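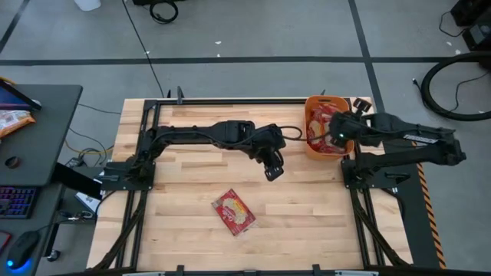 Mumel: a word list of Prydderch kitchen talk

Hello, and thanks for looking in. Mumel is a list of the words people in and around Prydderch use for food, cooking and washing up, typed out from my gran's notebooks and then added to by anybody I could get to sit still for long enough. It has 1000 entries at the moment. I stopped there on purpose, as I was beginning to put in words that only my own family uses (sorry, Mum).

What you get

One file, mumel.csv, with a row for each word. The columns are:

word: spelled the way the speaker wanted it spelled
meaning: in plain English, usually a line or less
heard_in: Prydderch, Gorkthorpe or Nornville
said_by: a letter code for the speaker, never a name
sentence: something a person really said with the word in it, where I have one
notes: me rambling

There's also sayings.txt, which holds 287 longer phrases that wouldn't fit in a column. Most of them are about bread, and quite a few are rude about the people in the next village!

How it was put together

The notebooks came first. Gran wrote in pencil and used the same squiggle for "a", "o" and sometimes "u", so I read every page against a second copy that Ffion Hopkin had typed up on her own. Where we disagreed I've kept both spellings and put a question mark in the notes. After that I went round with a recorder and had a great many cups of tea with 30 speakers, mostly in their own kitchens and mostly in the afternoon. Veronika Fankhauser did the Nornville ones, and her notes are a lot tidier than mine.

Things to watch out for

Spelling is all over the place. If you search for one form and get nothing, try doubling the last letter or dropping the h.

Gorkthorpe is thin. I only managed 7 speakers there and two of them are sisters, so please don't draw a map from it.

Some words have an empty meaning. I've left them in as I know they were said, and I'd love to hear from you if your family used them.

The file is saved as UTF-8. If the accents come out as rubbish in your spreadsheet, import the file instead of double-clicking on it. I lost a whole evening to that one.

Using it

Do what you like with it: teaching, quizzes, tea towels. Please say where it came from, and please don't try to work out who the letter codes are. Everyone agreed to be in the list on that understanding.

Still to do

Sort out the pastry words, which are currently filed under three different spellings of "pastry"
Add the July recordings from Nornville
Ask Ffion about page 30 of the blue notebook, where there's either a recipe for pickle or a complaint about a neighbour

Corrections are very welcome. Open an issue, and put the word itself in the title so I can find it again.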